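Progress report to the Tririer Fund
Clultard Community Recipe and Oral History Archive
October 6, 2018

Hi everyone,

It's Shanthi Miah again, with the second report on your grant. September was a busy one! We're now at 394 recorded recipes against the 400 we promised you, and the last six are already pencilled in with families out at Huanca (they've asked us to wait until the plum jam is finished, which seems fair enough).

The recordings themselves have been a joy. People come in with one cake to talk about and end up telling us about the flood, the cannery, the neighbour who put vinegar in everything. Our average session was meant to be half an hour and it's running closer to 50 minutes, so transcription has fallen behind. I'd rather say so now than surprise you at the end.

On the spending side, most of the equipment line is still there. We bought 2 decent microphones and a second-hand scanner for the handwritten cards, and the rest is set aside for computers and storage.

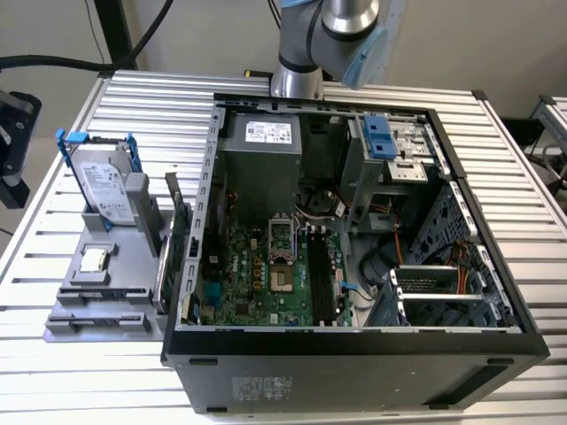
Open desktop tower with the CPU socket empty and no memory in the two slots.

The scanner has been a bit of a slog with the older cards. Butter stains come out as dark as the ink, and pencil hardly comes out at all, so we've gone back to typing those by hand with one person reading aloud. It's slow but it's sociable, and we've caught a few mistakes that way — a pudding with a cup of salt in it, for one.
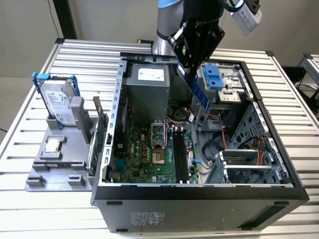 The Salter booklet is the other big piece. The layout is done for the bread and preserves sections, and I've had a quote from the printer that sits inside the budget as long as we stick with black and white. I'd love colour for the cover, though, and I may come back to you about moving a little money over from travel, where we've hardly spent a thing.

Next up for us: finish the Huanca visits, catch up on transcripts, and get permission forms back from around 50 families. The forms are the bit I'm chasing hardest. If you'd like to read the draft bread section, let me know and I'll put a copy in the mail.

Shanthi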